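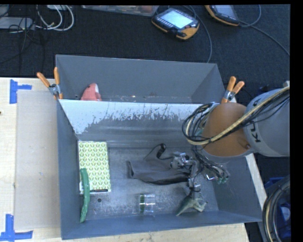
Pistevia Sorting Room: Progress Report to the Skustari Fund
Reporting period: second half-year, ending February
Prepared by: Efthymia Christodoulou, Operations
Reviewed by: Bindu Gounder, Finance and Grants

1. Purpose of the grant

The Fund contributed $2000 towards equipment and bench fittings for the sorting of mixed household donations. The agreed outputs were a fixed bin layout, a written category scheme, and a procedure for items that do not belong to any category on first inspection. This report covers progress against each output, spending to date and work outstanding.

2. Bin layout

The paired-bin arrangement is in place. Two grey rectangular bins are set one behind the other on a light wooden table, the front bin taking unsorted goods and the rear bin taking goods assigned to a category. The earlier side-by-side layout was discontinued in the first month of the period. It required a longer table and left no clear space at the ends for labelling.

The front bin has sloping walls. Small items migrate to the base of the slope and collect along the edges, where they are easily missed when the bin is cleared. The procedure now requires a sweep of all four walls before a bin is recorded as empty.

Wear on the front bin is noted for the asset register. The floor is scuffed and speckled, with paler patches, and the upper part of the far wall has a light surface with ragged edges over a darker grey. There is a small round hole in the floor towards one corner. The bin remains serviceable for dry goods. It is not to be used for anything that may leak, or for loose hardware small enough to pass through the hole. Replacement is not requested in this period.

3. Category scheme

The scheme was reduced from 8 categories to 5: textiles, toys, containers, printed and boxed goods, and cables and electrical. The three categories withdrawn (ornaments, stationery, sporting) accounted for few items and produced most of the disagreements between sorters.

Typical mixed loads contain at least one item from each category, and the following points have been settled using loads of that kind.

Textiles. Fabric is to be lifted out first. A piece lying flat across the middle of the bin floor hides smaller goods and catches on cable ends. Dark pieces with a folded or cuffed end are opened fully before grading, as the category (garment, sleeve, cover) often cannot be settled while the piece is flattened.

Toys. Figures such as the green dinosaur or lizard type go to toys regardless of size. Slender green pieces shaped like a bean or cucumber have been less straightforward. Sorters placed them variously under toys, kitchen goods and compost. The revised rule is to check the material by hand and, if it is play food, assign it to toys.

Containers. Clear plastic cups and cylinders are hard to pick out against a grey floor when lying on their side, particularly under direct light – a coloured band on the wall of the container helps, but many have none. Containers are stood upright as soon as they are found and checked for cracks before transfer.

Printed and boxed goods. Books and flat boxes with all-over patterned covers are difficult to tell apart when only the face is visible. One with a lime green and white leaf pattern is now used in training for this reason. The sorter is to check the edges before assigning.

Cables and electrical. Cables are coiled and tied before transfer. A black cable with a thicker end piece is to be kept whole and not trimmed, as the end may be needed to identify the device it serves.

4. Unassigned items

Items that cannot be placed after one inspection are tagged and held on the Kelier shelving at the rear of the room. A second sorter reviews them at 3 in the afternoon. Anything still unplaced after the second review is recorded as residual. The residual stream is small and consists mainly of broken parts separated from their sets.

5. Expenditure

The grant has been spent on the bins, the table, tags and tag guns, and part of the Kelier shelving. The balance of the shelving cost was met from Pistevia's own funds. Bindu Gounder has reconciled the invoices against the ledger, and copies are attached to the financial return. One invoice from Royer, for tag stock, was issued twice in error and has been credited.

6. Matters outstanding

Bench lighting has not been changed. The present lighting produces bright reflections on clear plastic, and a diffused fitting is being priced with Royer.

The written procedure is complete except for the section on multi-part toys. A draft is with the sorters for comment.

Labels for the rear bin are to be reprinted with the 5 current category names. The old labels remain in use with the withdrawn categories struck out.

7. Next period

Pistevia will trial a lighter-coloured bin liner for dark textiles and cables, and will report on whether it shortens clearing time. No variation to the grant agreement is sought. The next report will be submitted with the annual financial return.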